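Parcel theft from shared hallways: a student project report
Muchen Tan and Fung-ping Chung
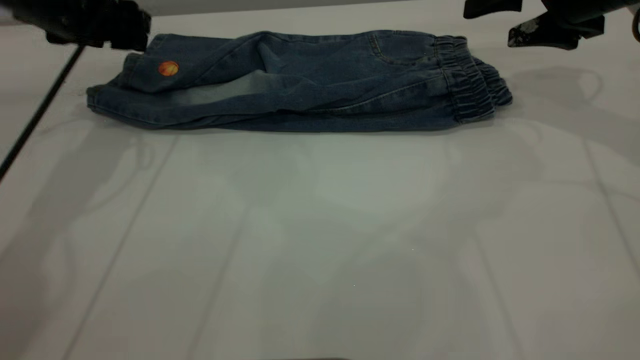
Our project looked at parcels stolen from the shared entrances of rented flats in Avby, and at what happened after the theft was reported. We chose the subject after reading court reports on a man who had taken deliveries from four blocks near Onuoha Road. He pleaded guilty and was given a community order. The reports gave a good deal of space to how he got in and very little to the people whose parcels had gone.

Method

We put a paper questionnaire through the doors of 105 flats in April. Each had a stamped envelope with it. We had 76 back, and left out the ones where the first page was blank, so not every table in the appendix adds up to the same total. We also spoke to a building manager, two delivery drivers and a retired magistrate. The drivers asked us not to use their names.

We did not ask people to say who they thought had taken the parcel. Our tutor advised against it, and the ethics form would have needed to be done again.

What people told us

47 people said at least one parcel had gone missing from the hallway in the past two years. Clothes and shoes were named most often, then pet food and phone accessories. Most of the missing things were cheap enough that people had not thought of calling the police. They wrote to the shop, and the shop usually sent another or gave the money back.

Only 12 had made a police report. Several of these did so because the shop asked for a crime number before it would refund them. One woman wrote that she had filled in the online form twice, as the first time it closed before she could save it. She had a letter a fortnight later saying there were no further lines of enquiry.

People in blocks with a door code were not much happier than people without one. In Ilta House the code had been the same since the building opened and was written in pencil by the bell. Drivers knew it, and so did anyone who had ever ordered a takeaway there. The building manager said changing it meant writing to every flat and then taking calls for a week.

The drivers' side

Both drivers said they were not given enough time to wait at a door. One had a round for a courier firm called Oltetti and said a photograph of the parcel on the floor counted as proof of delivery. He would sooner leave things with a neighbour, but fewer people answer than when he started. The other driver said he hides parcels behind the pushchairs if there are any.

The court's side

The retired magistrate explained that thefts of this kind are mostly dealt with as low value, and that the number of separate thefts matters as well as the cost of the goods. She thought victim statements were rare in these cases. We had hoped to sit in on a hearing on 25th May, but it was adjourned and we could not go to the new date because of exams.

Problems with the work

The blocks were all within walking distance of the college, and students filled in more of the forms than older tenants did. Question six was badly worded. Some people took "missing" to include parcels sent to the wrong address, and we could not separate these afterwards. If we did it again we would try the form out on a few people first.

The full questionnaire is in Appendix A and the interview notes are in Appendix B.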